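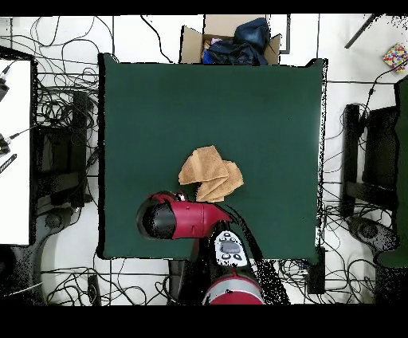
Buscar en el repositorio Buscar Búsqueda avanzada

Normas de trabajo para una celda de manipulación de textiles
Informe final de proyecto – asignatura de Robótica Aplicada
Grupo de prácticas Manura

1. De qué va esto

El encargo era escribir unas normas de uso para la celda del brazo y comprobar si se podían cumplir en una sesión normal. Normas cortas, que quepan en una hoja. Las anteriores eran un documento largo que mezclaba seguridad eléctrica, reserva del aula y cómo nombrar ficheros, y casi todo el mundo se saltaba directamente a la última página.

Nuestra propuesta la llamamos Jitedness (nombre interno, no significa nada). La hemos probado en el laboratorio Kendidton, con la tarea de doblado de toallas. Entrega en febrero, así que hay cosas a medias. Las marcamos como pendientes.

No es una evaluación de riesgos completa. Para eso hace falta alguien acreditado y nosotros no lo somos. Tomamos como marco general la ISO 12100 (análisis y reducción del riesgo) y la ISO 10218 para robots industriales, leídas con la ayuda del departamento, y de ahí bajamos a reglas de diario.

2. Cómo las escribimos

Primero, observar. Dos semanas mirando sesiones de otros grupos y apuntando interrupciones: quién entra en la zona, con qué motivo, si el brazo estaba parado o no. Después un borrador, discusión, otro borrador. El segundo es el que va aqui.

Criterio para admitir una regla: que se pueda comprobar de un vistazo o con una sola acción. "Trabajar con precaución" fuera. "Mesa sin nada que no sea de la tarea" dentro.

Una regla que nos costó: qué se considera zona del robot. Unos decían el tablero, otros todo el alcance del brazo. Ganó el alcance completo, suelo incluido. Eso obliga a pensar en cables y cajas y no solo en la mesa.

3. Las normas

3.1 Antes de arrancar

– Tablero despejado. Solo el objeto de la tarea.
– Probar la parada de emergencia al principio de cada sesión y anotarlo. Si no responde, no hay sesión.
– Revisar el suelo dentro del alcance. Cables recogidos o fijados, cajas fuera del paso.
– Pinza abierta y sin carga antes de dar tensión a los ejes.
– Decir en voz alta "arranco". Parece una tontería pero funciona.

3.2 Durante

– Una sola persona al mando. Las demás no tocan la consola.
– Nadie mete la mano para recolocar la tela con el brazo habilitado. Se pausa, se espera a que pare del todo, se recoloca.
– Velocidad reducida en cualquier programa nuevo. El límite que pusimos nosotros es 400 mm/s en la herramienta; no sale de ninguna norma, es una cifra prudente para nuestro caso y habrá que revisarla.
– Altura de espera: la pinza aguarda separada de la tela entre ensayos, nunca apoyada.
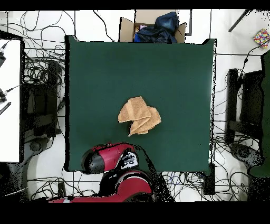 Figura 1. Toalla sobre el tablero verde. Cables en el suelo a ambos lados de la mesa.

3.3 Al terminar

– Brazo a reposo, ejes deshabilitados.
– Registro cerrado con hora e incidencias. "Sin incidencias" también se escribe.
– Objetos de la tarea a su caja. La caja fuera del alcance.

4. Estado inicial de la tela

Este apartado no estaba en el encargo. Lo añadimos porque sin él los ensayos no se pueden comparar. Una toalla arrugada no es una condición inicial, es una familia entera de condiciones, y si cada uno la deja como le parece los resultados dependen de quién la dejó.

Opciones que barajamos: plantilla marcada sobre el tablero, soltar la toalla desde una altura fija, o dejarla como sea y guardar una foto. La plantilla va bien para la posición y mal para la forma. Soltarla da variedad, aunque a veces cae fuera. Nos quedamos con soltarla más foto obligatoria desde la cámara fija, antes de que el brazo se mueva.

La foto tiene que cumplir lo siguiente: la toalla entera dentro de cuadro, pinza sin taparla, y nadie con las manos en la mesa.
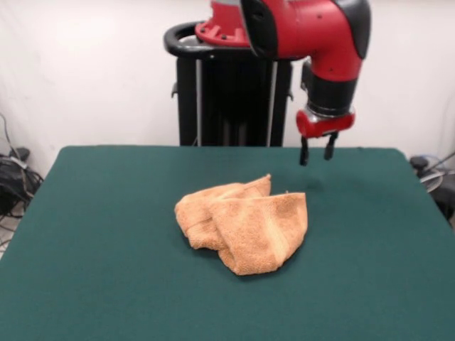

La regla de la foto es la que mejor se ha cumplido, seguramente porque el programa de registro no deja seguir sin ella. Las que dependen de la memoria van peor. El aviso en voz alta se pierde a la media hora de sesión y la hora de cierre se rellena muchas veces al dia siguiente, de memoria, con lo cual no sirve.

De ahí sacamos una idea para la versión siguiente – pasar al programa todo lo que se pueda y dejar en papel el resto. El módulo Egilsson de la asignatura ya tiene una lista de comprobación digital y habría que ver si se puede reutilizar. No nos ha dado tiempo.

5. Resultados

El registro acumulado del grupo suma 1099 entradas entre ensayos, pausas y anotaciones sueltas. No las hemos depurado todas. De lo revisado:

– Dos paradas de emergencia fuera de la prueba inicial. Las dos por precaución, sin contacto con personas ni daños en la pinza.
– Las pausas para recolocar la tela son lo más frecuente, con diferencia.
– Bastantes entradas con el campo "operador" vacío. Esto es grave para la trazabilidad y la culpa es del formulario, que permite dejarlo en blanco (ya corregido).

El punto flojo sigue siendo el suelo. La norma dice cables recogidos o fijados y en la práctica cuesta mucho mantenerlo. Se propone canaleta y una marca con cinta del alcance máximo. Mientras no esté, lo correcto sería no dar la norma por cumplida y anotarlo así en cada sesión.
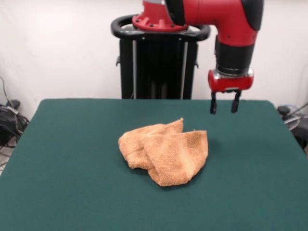
Figura 2. Pinza abierta y separada de la toalla (norma 3.2, altura de espera).

6. Discusión

¿Demasiadas reglas? Puede. Un grupo nos dijo que tardaba más en la lista que en el primer ensayo. Cronometrado no está. Lo que sí vimos es que quitar la prueba de parada para ganar tiempo es justo lo primero que propone todo el mundo, y ahí no cedemos.

Otra crítica, más razonable: las normas están pensadas para un brazo y un objeto blando. Con piezas rígidas o con filo habría que rehacer el apartado 3.2 casi entero, sobre todo lo que pasa si se cae la pieza. De acuerdo, y queda dicho en el alcance.

También falta la parte de datos. Si en las grabaciones sale gente hay que avisar y tener permiso por escrito. Ahora mismo hay un cartel en la puerta y poco más.

7. Pendiente

– Canaleta y cinta en el suelo.
– Justificar el límite de velocidad con medidas.
– Campo de hora automático.
– Revisión de la hoja por el servicio de prevención. Pedida, sin respuesta todavía.
– Traducir la hoja al inglés para los de intercambio.

Anexo A: hoja de normas en una cara. Anexo B: formato del registro. Los dos en la carpeta del grupo.

2 comentarios · Compartir

Trabajos relacionados
Guía rápida de la parada de emergencia en prácticas
Agarre de tejidos con pinza de dos dedos: memoria de curso
Lista de comprobación Egilsson, versión para alumnado
Registro de ensayos: errores frecuentes y plantilla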